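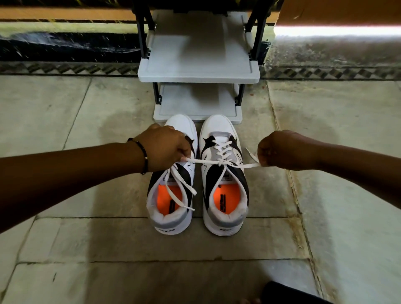 Lacing should be scored as a separate task from storage, one participant in the Bombridge group objected during the pilot, on the grounds that a shoe put away with its laces hanging has not been put away. Several respondents to the Flornetti questionnaire made the same point in other words. The coding scheme was revised accordingly, and the present section reports the lacing stage as its own unit of entryway work.

Figure 3. Lacing stage, white sneakers with black side panels and orange insoles, floor position in front of a two-level rack. Flat laces, criss-cross threading.

4.2 Lacing before storage

Entryway tidying was divided into four stages: pairing, lace handling, placement and final alignment. Pairing was coded as complete when both shoes of a pair stood side by side with the toes in the same direction. The pair in Figure 3 meets this criterion. Lace handling began at first contact between a hand and a lace and ended when both hands left the laces for longer than two seconds. Threading, tightening and tying were coded as sub-events within the stage.

Laces were classed by section (flat, oval or round) and by threading pattern. Flat laces in a criss-cross pattern were the reference condition, as they were in the earlier Lebrun protocol. We kept the Lebrun terms for lace tension: "slack" where a length of lace sags between the hand and the upper, and "taut" where it runs straight. The two terms apply to a length of lace and do not apply to a whole shoe. In Figure 3 the length drawn across the top of the right shoe is taut, while loops of the lace hang over the left shoe and into its opening. Cases of this type were coded as mixed.

Mixed cases gave the coders the most difficulty. Where the shoes of a pair stand close together, surplus lace from one shoe can lie on or inside the other, and the second shoe may have to be cleared before it can be lifted. The first version of the scheme had no code for this. A code for overlap (OV) was added in November, and all sessions coded before that date were recoded by both coders working independently. Disagreements were resolved by reference to the written definitions, and the definitions were not changed during recoding.

Working position was recorded at the start of each stage. Floor work directly in front of the rack was coded F1, floor work elsewhere in the entryway F2, and work with the shoe held in the lap L. The condition shown in Figure 3 is F1. Position F1 shortens the later placement stage, but it also obstructs access to the lower shelf while lacing is under way. This effect is treated in Section 4.4 together with the results for closed cabinets.

Rack type was entered from the Biseo inventory form, which lists the number of levels, the panel material and the presence or absence of a raised rim. Rims were retained as a variable since a shoe set down toe first can catch on one. Shelf occupancy was recorded separately for each level at the start of the stage. Heel height and sole thickness were not recorded, and the form has no field for insoles. Shoes with hook-and-loop closures or elastic laces skip the second stage and are excluded from the durations reported in Section 4.3.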